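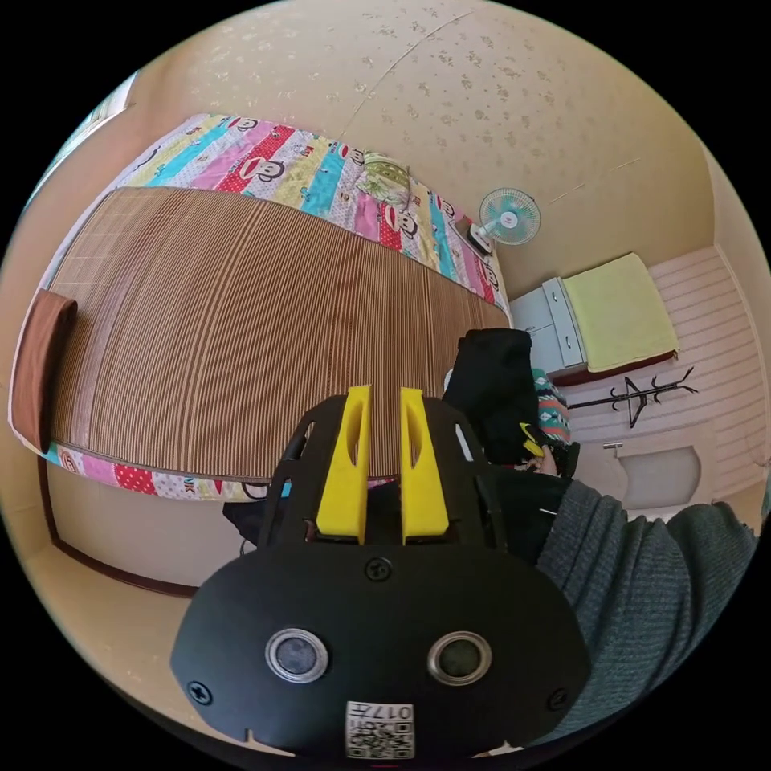
Brurnora hand-held gripper for recording cloth folding at home: worth hiring?

Posted by Azar, 2nd April

I'm looking at the Brurnora kit on the Prolel hire scheme. It is £100 a month with a £300 deposit. I want to record folding and putting away clothes in an ordinary bedroom, then use the recordings to train a small arm. Has anyone used it on soft things? The product page only shows boxes and cups.

Estis_bench
We hired one in September and kept it for 9 weeks. It copes with T-shirts and towels if you pinch a single edge and lift slowly. Thick bundles are harder because the fingers want to close on all the layers together. Dark cloth is fine against a lighter background, so put a mat or plain sheet under it.

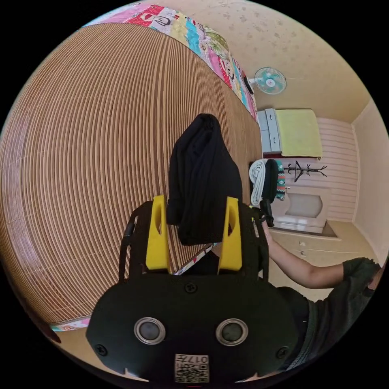

Black cloth held in the gripper over a bamboo mat on the bed.

The trigger is stiff at first. Check the screws on the front plate before each session, as one of ours worked loose. The lens covers mark easily too. I would hire again but wouldn't buy at the full price.

tinshed
Only tried it for 4 days. Cable got in my way. Ask Prolel if the deposit covers the fingers, mine didn't and I had to pay for a scratched one.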